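Torkance Hand Grippers, Pair
Raverlow Tools > Teaching & Teleop > Hand-held

If you've ever tried to teach a robot arm to open a zipper by steering it with a joystick, you know why I started building these. My first go at it took most of an afternoon and I said some things to that joystick. With the Torkance you pick up the gripper, do the job yourself, and the recording goes off to train the arm. Your hands already know how to do this stuff!

Pouch and zipper practice, first from one of the grippers and then from head height:

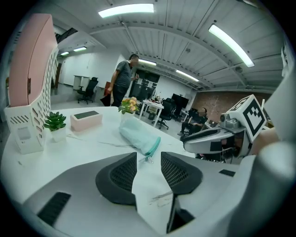
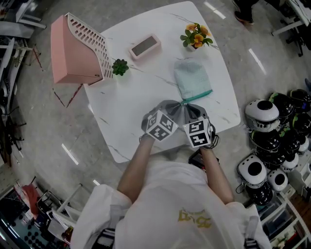 Zippers are my favorite test, by the way. They're small, they're fussy, and the cloth wants to come along for the ride. I tell everybody to start with something bigger (a sponge, a mug, a chunky marker) and then move on to a zipper once squeezing feels natural. Give yourself a morning. My early demos were jerky and way too fast, and the arm copied every bit of it.

What's in the box
Two grippers, left and right
Marker cubes, already mounted
Two data cables
Spare finger pads, 4
Hex key and a printed quick start card

The finger pads are the part I've fussed over the most. The old ones were smooth and kept sliding off thin fabric, so this version has a textured face with a lot more bite. They do wear. I swap mine after 2,000 squeezes or whenever I catch myself pinching twice to get one good hold. Two screws and you're done.

The cables are 18 inches longer than on the last version, after a bunch of you wrote in (thank you, and sorry about your coffee). Route them back past your wrists before you hit record and you'll forget they're there.

Software
Everything records into Farina, my free desktop app. It lines up both hands on one timeline, lets you trim the fumbly bits off the ends, and exports a folder your training code can read. If you'd prefer to drive the arm live, Farina has a remote mode too. I use it mostly for fixing one bad grasp in an otherwise good run.

Will it fit my arm?
If you have the Skukness adapter plate, yes, and the same finger pads go on the robot side. For other arms, send me the bolt pattern before you order and I'll check.

Shipping and returns
Pairs ship within 18 days, a bit slower in August when I shut the shop for a break. Send them back if you don't get along with them, just please put the cubes back in their foam.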